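Monday, late

Loretta Zamora has decided that our bench is depressing. She may have a point, but her cure was to cover it with a sunset. I came in at 8 with my coffee and found pine trees, mountains and a lake spread over the work surface, in the sort of orange you normally see on a motel shower curtain. She says it hides stains. I said we aren't supposed to have stains. She gave me the look she saves for people who label things in pencil.

So I spent the day tidying pipette tips in the great outdoors. The tip racks came out first, the white one and the blue one, then the clear boxes, and I lined them up along the sky because it seemed wrong to put them in the water. Loose tips went down in the corner until I could make up my mind about them. I can be very slow to make up my mind about a pipette tip. They're clear plastic, and on a busy print they vanish — I put my sleeve on one before lunch and carried it off to the break room, where Juniper Pruitt picked it off me like lint.

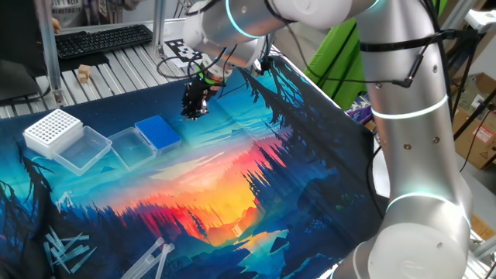

Racks up in the sunset, strays down in the corner.

Corinne Calloway came by to ask if the empty boxes could be thrown out. I said no with more feeling than I expected. A box without a lid is still a box. I have a drawer of lids at home that fit nothing, and I like to think the two populations will meet one day. She wrote something on her clipboard. I suspect it was my name.

Then the Petek order turned up, or the Ivport order, depending which of the 2 packing slips you believe. Neither mentioned tips. I signed for it anyway and shoved it under the sink with the last one. 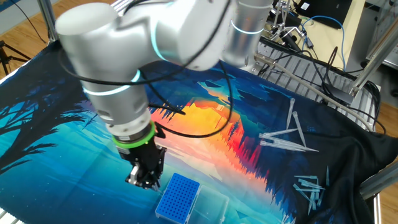 After lunch I gave up on straight rows. Fredy Alvarado likes everything square to the edge of the table, and for years I've gone along with it, but there's something about a lake that makes a person careless. I left things at whatever angle they landed and felt quite daring until he walked past and sighed through his nose.

Still haven't dealt with the long tubes. Still don't know where Loretta bought the cloth, and she won't say, so I assume there are more. Must ask her tomorrow if it can go in a hot wash. Also buy milk, and call Polyxeni back about Saturday's soup pot before she buys another one.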